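로봇팔 동아리 '트룰포트' 인터뷰

동아리방 문 열자마자 "잠깐만요 지금 좌표 잡는 중" 소리부터 들었다. 올해 과제는 아침상. 토스터, 식빵, 접시. 팀원은 12명, 지도는 비시타시온 캄포스(Visitación Campos) 선생님.

"다들 빵이 어렵다고 생각해요. 해보면 접시가 더 골치예요." 캄포스 선생님 말. 테두리가 둥글고 유약이 반짝거려서 각도 조금만 틀어져도 다시. 학생들 노트엔 시도 횟수가 빽빽했다. 목표는 11월 후젠소프 대회 전까지 1,000번.

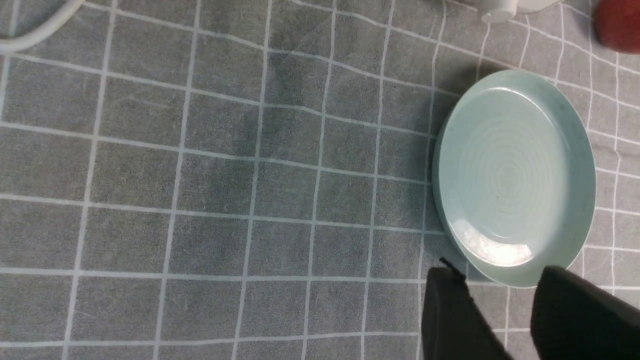
접시 앞으로 손가락을 벌린 그리퍼. 트룰포트 팀 작업대.

격자 식탁보는 누구 아이디어냐고 물었더니 서로 자기라고 우긴다. 칸이 있으면 위치 얘기할때 편하단다. "두 칸 왼쪽, 이러면 다 알아들어요."

코드는 2학년이 주로 짠다. 작년엔 컵 쌓기로 나가서 16위. 올해는? "순위 얘긴 하지 말죠." 그래도 웃는다. 제일 오래 걸린건 토스터 근처에서 팔 속도 줄이는 부분이었다고.

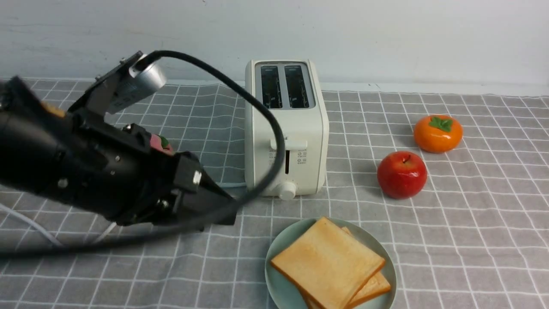 나카지마는 생각이 좀 다르다고 했다. 속도를 줄이는 것보다 접근 방향부터 다시 짜야 한다는 것, 대회에선 제한시간이 2분이라 느린 팔로는 끝까지 못 간다는 얘기였다. 선생님은 "그럼 둘 다 해보고 기록으로 비교하자"고 했고, 결론은 아직.

다음 연습은 오후 4시. 신입도 받는다고 함. 납땜 못해도 됨니다, 라고 문에 붙어있다.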